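About Runstead

Runstead is a food and cooking site. We test the tricks, hacks and "life-changing" shortcuts that get passed around online, and we report what we got when we tried them. Mostly what we got was dinner, a bit later than planned.

The site was started by Facundo Orellana, who spent six years as a line cook and then a few more editing recipes for other people. He published the first post on March 20, 2018. It was a long complaint about a video in which someone peeled a whole head of garlic by shaking it between two bowls. He tried it with 48 heads. Some peeled, plenty didn't, and the bowls were never the same. The post is still up, and readers still write in to tell him he was shaking wrong. He has read those emails and is not convinced.

What we do

We pick a claim that's getting a lot of shares and cook it at least six times, in ordinary home kitchens with ordinary pans. If it needs a special tool, we buy the tool at full price. So far we have published tests of 140 hacks. We would call fewer than half of them useful, and a good number of the useful ones were things your grandmother would have told you for free.

We don't rank anything out of ten. A friend of the site once asked what a 7.4 tastes like and we had no good answer.

What we don't do

We don't take free samples. Plorine sent us a box of silicone lids a while back and we mailed it home unopened. Nullusar offered to pay for a "friendly review" of its avocado slicer, so we bought one ourselves and wrote the review we would have written anyway. It's a knife with extra steps, and harder to wash.

We also don't run celebrity recipes without cooking them first. If a famous person says their mac and cheese takes twenty minutes, we time it, grating included.

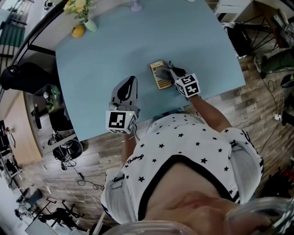 Recipes are a smaller part of the site, and we're slow with them. A recipe goes up once two people who didn't write it have made it from the page alone, with no phone calls to the author. The Benítez flank steak took from spring to November to pass. It was the marinade. One tester kept reading "overnight" as "until I get hungry," and we ended up writing the hours out.

How we pay for it

Readers pay for it. We have 3,937 of them on a paid plan, and that covers groceries, wages and the occasional pan. There are a few ads, none for cookware or food brands. If you see one, it slipped through, and we'd like a screenshot.

Corrections

We get things wrong. Corrections go at the top of the post, with the old text left in place so you can see what we said the first time. If a hack failed for us and works for you, send the amounts, the pan size and how long it took. "Works great for me!" goes in a folder we don't open much.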